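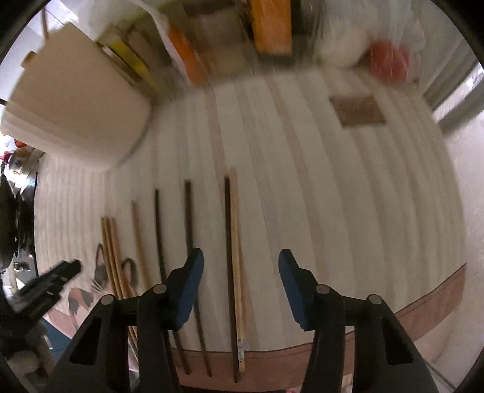

Fig. 4 – Les baguettes posées côte à côte sur la table.

Imprimer cette page | Envoyer par e-mail

Guide Vetley de l'atelier maison, section 4 : trier et ranger les baguettes

Bon, on passe aux baguettes ! Chez moi elles finissaient toujours en vrac au fond d'un bac, les claires avec les foncées, et je passais un temps fou à chercher la bonne. J'ai fini par adopter la méthode de Catalina Benítez (merci à elle), et je m'y tiens depuis mars.

1. Dégagez un bon morceau de table et posez les baguettes à plat, toutes dans le même sens. Chez moi c'est un plateau en planches claires, et les bois foncés y ressortent très bien.

2. Regroupez par teinte : les tourillons clairs ensemble, les brun foncé à côté. Une baguette vous fait hésiter ? Mettez-la au bout, on y reviendra.

3. Dans chaque groupe, alignez un bout contre une règle et classez par longueur. Je garde à part tout ce qui fait moins de 116 mm (ça sert pour les petites cales).

4. Liez chaque groupe avec 2 élastiques, un vers chaque extrémité, puis glissez le tout dans le tube Yilma, réf. 246.

Note : si une baguette porte une petite étiquette blanche, laissez-la en place ! Je les arrachais toutes au début, et après, impossible de retrouver l'essence du bois.

Attention : ne serrez pas trop les élastiques sur les baguettes fines, elles se courbent. Et passez un chiffon avant de manipuler, les échardes, ça fait mal.

Pour les tubes pleins, voir la section 5.

Ce site utilise des cookies pour améliorer votre navigation. Accepter | Refuser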